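The gripper that wouldn't let go

The first report came in at ten past four one afternoon in May. It was one line long: "Gripper closed by itself, hand clear, stopped on button."

Malte Wunderlich read it at his desk at Torkham, where he looks after safety for the manipulation group, and walked downstairs. By the time he got there the operator had powered the arm down and written the time on a piece of tape.

"That was the right thing to do," Wunderlich says. "Stop it, write it down, don't try to make it happen again on your own."

The group records people doing ordinary jobs with their hands, such as putting things in boxes and opening drawers, and uses the recordings to teach an arm the same jobs. The operator wears a tracked glove. In live mode, the arm copies the glove as it moves. In recording mode, the arm is meant to be off altogether. 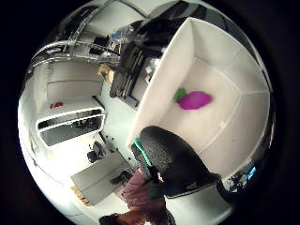
Toy eggplant in the white box, one of the objects used in the group's pick-and-place work.

The fault was in live mode. The operator had opened their fingers to release an object and the gripper opened as expected. A moment later it closed again, hard, with the operator's hand flat on the bench. The object was a soft one and was marked on both sides. No one was hurt.

Wunderlich is careful about how he describes the risk. The gripper is small, and he does not think it would have broken a finger. "It would have hurt, and you'd have jumped," he says. "When people jump they pull on cables and knock things. I worry about the second thing that happens."

It took the group 13 working days to find the cause. They began with the software, which had been updated the week before, and rolled it back. The fault came again the next morning. Then they blamed the gripper motor and swapped it for a spare. That made no difference either.

What they had not looked at closely was the glove cable. Wunderlich admits this was his oversight. The cable had been on the inspection list, but the check was only for damage you could see from the outside. "The jacket was perfect," he says. "You could have sold it as new."

Inside, close to the plug, one conductor had broken and was making contact only when the cable hung a certain way. When it lost contact, the finger reading dropped to zero. The controller had been set up by an earlier team, who used zero to mean a closed hand.

"So a broken wire and a fist looked exactly the same to the machine," Wunderlich says. "That's the real fault, as far as I'm concerned. Wires break. We should have expected that." 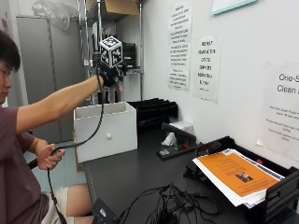
He went back through the logs afterward, with help from Deák, the contractor that maintains the recording software. Over about 4000 sessions they found 381 with at least one sudden drop to zero. Most were in recording mode, where nothing could move. The drops had been treated as noise and smoothed out before anyone looked at the data.

"We had a filter that was hiding our own warning," he says. "It did its job very well."

Several things have changed. A zero reading now counts as a lost signal, and the arm holds its position and sounds a tone until the operator presses reset. The closed hand has a value of its own. Grip force in live mode has been cut, and the filter has been moved so the raw readings are saved first. Cables are retired on hours worn, whatever they look like.

The last change was not popular. Replacement cables come from Vosetti and can take weeks, and one bench sat idle while it waited. Wunderlich says he had a few short conversations about that. "I understood why they were cross — they had work to finish. I still said no."

He has also sent a write-up to Zidness, a group that uses the same controller settings. They checked and found the same zero.

The old cable is in his desk drawer with a tag on it. New operators are handed it during their first safety talk and asked to find the break. So far they have all handed it back and told him it looks fine.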